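Looking After Wrestling Gear at Home
By Niloufar Hashemi | Household Tips

My youngest has been wrestling for 7 years now, first at the Fornmont club and then for her school, and in that time I have washed more singlets than I care to remember. Other parents ask me how I keep everything fresh through the season, so I've finally written it all down.

1. Empty the bag right away. I know, you get home at nine at night and all you want is a sandwich and your bed! But a singlet left balled up until morning is twice the work, believe me.

2. Wash singlets cold and inside out, with a half cup of white vinegar in the rinse. Skip the fabric softener - it clings to stretchy material and holds on to the smell.

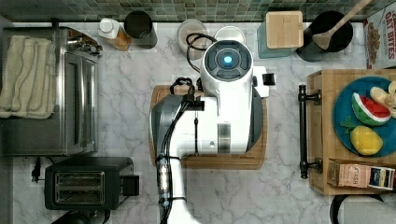
Cutting board on the marble counter

3. Wipe the headgear after every practice. A soft cloth, warm water and a drop of dish soap will do nicely. Undo the straps first and let them air out separately (mine hang from a hook by the back door, much to my husband's dismay).

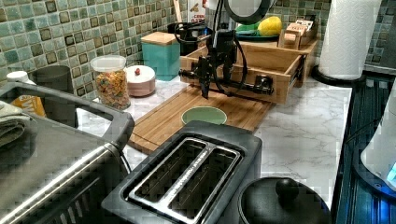
4. Knee pads need patience. Soak them for half an hour, press the water out gently with a towel and lay them flat. They can take a whole day to dry in February, so we keep a second pair.

5. Shoes never go in the washer or dryer at our house. Pull out the insoles, loosen the laces all the way down and stuff the toes with newspaper. Jarosław Makowska, who coached my daughter for her first few seasons, had the kids carry their shoes to the mat and put them on there, and I still think it's a wonderful habit.

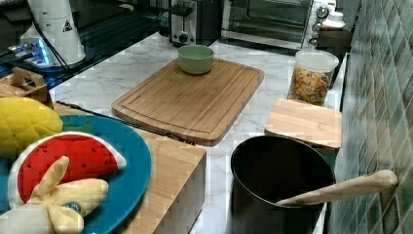

As for the bag itself, turn it inside out once a week, shake it over the trash and go over the seams with an old toothbrush. I tuck in a little cotton pouch of baking soda and change it every 14 days or so, or whenever I remember. Leave the zipper open overnight, and put the mouthguard case back in last so it doesn't end up under the shoes.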